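4. 종이 접기 작업 준비

본 장에서는 Venau 접기 세트에 들어 있는 종이로 모서리 접기를 시작하기 전의 준비와 첫 접기 순서를 다룹니다. 도안의 번호는 Teltmont 도안집을 기준으로 합니다.

4.1 작업대 준비
1. 평평한 탁자를 고르고 표면의 먼지를 닦습니다.
2. 식탁보를 깔 경우 네 변을 당겨 주름을 폅니다.
3. 종이는 한 장만 꺼내고 나머지 50매 묶음은 봉투에 넣어 둡니다.

주의: 비닐 식탁보에 물기가 남아 있으면 종이가 달라붙어 찢어질 수 있습니다.
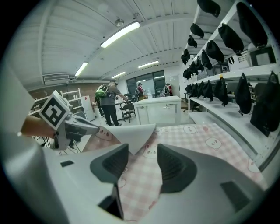
첫 접기는 마주 보는 두 모서리를 맞추는 것에서 시작합니다. 접는 선은 처음부터 세게 누르지 말고, 모서리가 맞은 것을 확인한 다음 가운데에서 바깥쪽으로 눌러 갑니다. 흰 종이는 밝은 바탕에서 가장자리가 잘 구별되지 않으므로 분홍색과 흰색 체크무늬 식탁보처럼 색이 있는 천을 까는 것이 편합니다. 종이가 말려서 뾰족한 모서리가 위로 들릴 때에는 그 상태에서 선을 내지 말고 먼저 평평하게 편 뒤 다시 맞춥니다.

4.2 첫 접기
1. 종이를 탁자 위에 마름모 방향으로 놓습니다.
2. 아래 모서리를 위 모서리에 맞추어 올립니다.
3. 접힌 변의 가운데를 누르고 좌우로 선을 냅니다.
4. 종이를 펴고 방향을 90도 돌려 2번과 3번을 반복합니다.
5. 대각선 두 개가 가운데에서 만나는지 확인합니다.

참고: 두 선이 2 mm 넘게 어긋나면 새 종이로 다시 접으십시오. 같은 자리를 여러 번 접으면 섬유가 약해져 17번 도안의 세워 접기에서 모서리가 주저앉습니다.

4.3 보관
접다 만 종이는 펴서 책 사이에 끼워 둡니다. 남은 종이는 직사광선을 피해 눕혀서 보관하고, 봉투 입구는 매번 닫습니다. 추가 용지는 품번 2,327로 주문할 수 있습니다.

주의: 종이 가장자리에 손을 베일 수 있습니다. 어린이가 사용할 때에는 보호자가 함께 있어야 합니다.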